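How the Reopening of the Sotar Road Was Told in the News
Final report, spring media and conflict seminar

I should say first that I came to this project almost by accident. Our seminar had spent most of February on how wars begin in the newspapers, and I kept wondering about the other end of things, the slow part after a ceasefire when the big news outlets have packed up and gone home and the roads still have mines in them.

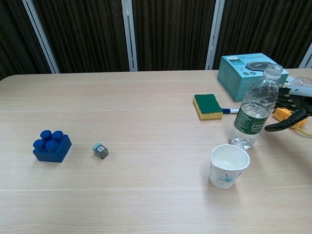 The road I ended up choosing runs through the Derkora valley, from the market town of Zellodow down to the bridge at Sotar. It was closed when the fighting reached the valley, and it stayed closed for a long time after the ceasefire while army engineers and a civilian clearance team worked their way along it. When it finally opened again, there was a small ceremony at the bridge and a line of trucks waiting on the Zellodow side, and for a few days it was news again. Then it dropped out of sight.

My question was a simple one, or I thought it was when I wrote my proposal. Who gets to speak in the news stories about that road? I wanted to know whether readers were mostly hearing from officers and ministry spokesmen, or whether the farmers, drivers and shopkeepers who used the road got a word in too. I also wanted to see whether that changed between the months of clearance and the week of the reopening.

Where the articles came from

I worked from the Okonkwo press collection, which our library subscribes to and which I had walked past on the database list for two years without ever opening. It holds regional and national papers in translation, and you can search it by place name. A search for "Sotar" with "road" or "bridge" gave me 288 articles. I was thrilled for about an hour, until I started reading and discovered that a good many were soccer results (Sotar has a team, and the team plays near the bridge), and plenty of others were the same wire story printed again and again under different headlines.

After I took out the soccer, the repeats and anything shorter than 200 words, I had 82 articles left. I set the length limit because the very short pieces almost never quoted anyone at all, and my whole question was about who was being quoted. My instructor pointed out, quite rightly, that a paper which only ever prints short pieces is also telling you something, and I come back to that near the end.

How I read them

I read every article twice, a couple of weeks apart. The first time through I simply marked each person or office that was quoted or paraphrased and sorted them into groups: military, government, clearance workers, local residents, aid groups, and everyone else. The second time I tried to do the same thing without peeking at my first set of notes, and then I compared the two. They matched well in most places. Where they didn't, it was nearly always over clearance workers, because some of the engineers were serving soldiers and some had left the army and been hired back as civilians, and the papers were not careful about saying which. In the end I followed whatever label the article itself used, even when I suspected it was wrong. I am still not completely happy with that choice, but at least it is one that somebody else could repeat.

I also kept a notebook beside me for things that didn't fit in the groups, such as the order in which people appeared, whether they had names, and what they were asked about. The notebook turned into the best part of the project, and if I were starting over I would plan for it from the beginning.

What I found

During the clearance months, the military speaks first in most of the stories and very often speaks alone. The typical article opens with an announcement that another stretch of road has been declared safe, gives the name and rank of the officer who declared it, and stops a few paragraphs later. The local people are there, but mostly as a group: "residents," "villagers," "the population of the valley." They welcome things, or they are warned about things. They very rarely ask anything.

The reopening week is different, and more lively to read. Suddenly there are drivers leaning out of their cabs, and a woman who sold bread on the Zellodow side talking about what flour had cost her when everything came by the mountain track. These people have names and ages and opinions. But I noticed that almost all of them were asked some version of the same question, which was whether they were happy the road was open. Of course they said yes! Only nine of the articles let a resident raise a worry, and the worry was usually about the fields on either side, which had not been cleared and which the announcements hardly mentioned.

That was the finding that stayed with me. A reader who followed only the headlines would believe the Derkora valley was safe. A reader who got down to the last paragraphs of those few articles would know that the pavement was safe and that the orchards beside it were another matter.

The clearance workers themselves come out strangely. They are praised in nearly every story and quoted in very few. When they do speak, they tend to be the most cautious people in the article, and one or two of them gently correct the official standing next to them, explaining that a cleared road has to be checked again after heavy rain.

Problems and things I would change

Everything I read was in translation, and I had no way to check whether "safe" in English was one word in the original or several. I also had no radio, and from what I have read since, radio was how most people in the valley got their news. The residents may have been talking away happily on the air the whole time while I was searching for them in print.

Then there are the short articles. I went back in April and read through a handful of the ones I had dropped, and several were plain public notices about which turnoffs were still closed and at what hours the bridge could be crossed. They quoted no one, so they were no use for my count, but they were probably the most useful thing in the paper if you had a truck to drive.

My next step, if I can carry this on into my senior year, is to follow the orchards. The collection has articles for the months after the reopening, and I have only skimmed them so far. I have left my notes and the full article list in the seminar folder for anyone who would like to check my sorting or borrow the list for a project of their own.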